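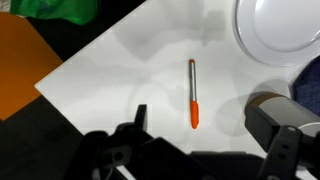

PRESS RELEASE | River Cruising

Trisus to enter service from Skirkport with a 60-passenger layout

Skirkport, April 2023. Hrubý River Lines has confirmed the operating schedule for the Trisus, a converted cargo barge that will carry up to 60 passengers on the inland route between Skirkport and Tenent. The vessel completed stability and fire safety trials earlier in the spring and has been cleared for commercial operation.

The route covers 200 miles of canal and regulated river. Each sailing lasts eight nights, with overnight moorings throughout. The Trisus will not travel after dark. Passengers may join at either end, and one-way fares are sold in both directions.

The hull has been kept at its original beam to suit the narrow locks above Tenent. The former hold has been divided into two passenger decks. Cabins on the upper deck have full-height windows that open inward. Cabins on the lower deck have fixed windows set above the waterline and are priced in a lower band. All cabins have a private shower room, individual heating controls and storage under the beds for hard-sided suitcases.

There is no elevator on board. A stair lift connects the boarding level to the upper deck, and two cabins on that deck have widened doors and level-entry showers. Passengers who use a wheelchair should contact the reservations office before booking, as the gangway angle at some moorings depends on the water level.

Propulsion is diesel-electric. A battery bank supplies cabin power overnight, so the generator can be shut down while the vessel is moored. Shore power will be used at Skirkport, where the connection has already been installed. The same work at Tenent is awaiting a permit.

"The conversion was planned from the lock dimensions inward," said Zdislava Kratochvíl, managing director of Hrubý River Lines. "Cabin sizes, corridor widths and the position of the galley were all settled after the outer measurements were fixed."
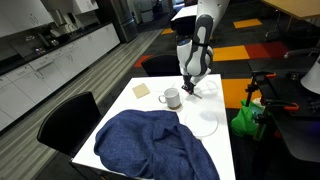
Tania Amarasinghe said the timing of the lock passages would matter more to passengers than the cabin fittings, and that she would like the daily schedule printed in full before bookings open. The company has agreed to issue a day-by-day timetable with each confirmation. Times will be given to the nearest half hour and remain subject to commercial traffic.

Fares include all meals, mooring fees and guided walks at the scheduled stops. Drinks, travel to the point of departure and travel insurance are charged separately. A deposit is payable at booking. If a section of the route is closed by high water, passengers will be moved by coach to the next open mooring, and the vessel will serve as a hotel where it lies until the section reopens.

Bookings will be taken by telephone and through travel agents. Deck plans and the full fare table are available on request from the Hrubý River Lines press office in Skirkport.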